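# Stolline Curved Desk Platform, White

The Stolline is a raised work surface that stands on an existing desk and carries a keyboard, mouse and small accessories. It is sold by Merov as a single top with its support set, or as part of the Clillis workstation package. The information on this page applies to both versions.

## Surface

The top is white on both faces and has a curved outline. All edges are rounded to the same radius, including the cable notch at the rear. The finish is smooth and slightly glossy, and most optical mice track on it without a pad. Mice with older sensors may lose position on plain white, and a thin mat is recommended for those.

The finish resists coffee, tea and ordinary marker ink if wiped within the hour. Ballpoint ink should be removed with isopropyl alcohol on a soft cloth. Do not use abrasive pads, melamine sponges or acetone.

## Load and fit

- Maximum distributed load: up to 51 lb
- Top thickness: 21 mm
- Supports: 4, with leveling feet
- Tools needed: 4 mm hex key (included)

The load figure is for weight spread over the top. A monitor arm clamped to the edge puts most of its load on a small area and needs the Strömberg reinforcing plate, sold separately. Clamps should not be fitted to the curved section of the front edge, where the jaw cannot seat flat.

## Working layout

The platform takes a keyboard and mouse side by side, with space behind them for a power supply. Wired peripherals can be used without any accessory, but cable position affects how well the mouse moves. A cord that passes over the front edge will drag, particularly when other leads lie across it.

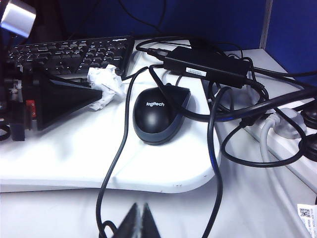
*White platform in use with Logitech keyboard and mouse. Power adapter and cables unsorted.*

Cables left on top take up mousing area and collect paper and other small items between them. For a permanent setup, route everything to the rear notch before placing the keyboard. The order that gives the least rework is as follows:

1. Clear the top and unplug all peripherals.
2. Place the power adapter at the rear, or in the tray if one is fitted.
3. Run the thick adapter cord through the notch first.
4. Add the keyboard and mouse cords, leaving a loop on the mouse side.
5. Close the hook-and-loop straps finger tight.

The loop in the mouse cord should be long enough to reach the front corners of the top without pulling on the strap. If it springs back, turn the strap half a turn and try again.

## Power adapters

Adapter bricks give off heat in normal operation. The surface tolerates this, but a brick should not be covered with paper or placed under the keyboard. Laptop adapters are best kept in the Merov under-top tray, which has an open mesh floor. The tray accepts most rectangular bricks laid flat. Square wall-plug adapters generally do not fit and should stay at the outlet.

Very short output cords are a common difficulty. Check the reach from the tray to the device before tightening the tray screws — the holes allow left or right mounting, and changing sides later means removing the supports on that side.

## Assembly notes

Stand the top on its rear edge on a blanket or flattened carton. Start all screws by hand before tightening any of them. With the platform upright, adjust the leveling feet until it no longer rocks, then retighten. The screws should be checked once more after a week of use, as the pads under the feet compress slightly.

The platform may be assembled by one person. Two are advised when moving it with the reinforcing plate attached.

## Included

White top, support set, leveling feet, hex key, hook-and-loop straps, assembly sheet. Keyboard, mouse, power adapter and cables are not included.

## Accessories

| Item | Purpose |
|---|---|
| Merov under-top tray | Holds adapter bricks and spare cord length |
| Strömberg reinforcing plate | Required for clamped monitor arms |
| Clillis notch cover | Closes the rear notch around installed cables |
| Replacement foot pads | For hard or uneven desks |

The notch cover was revised in October. Covers from the earlier batch have a single slot and accept thin cords only. The current part has a wider second slot for adapter cords and fits all Stolline tops.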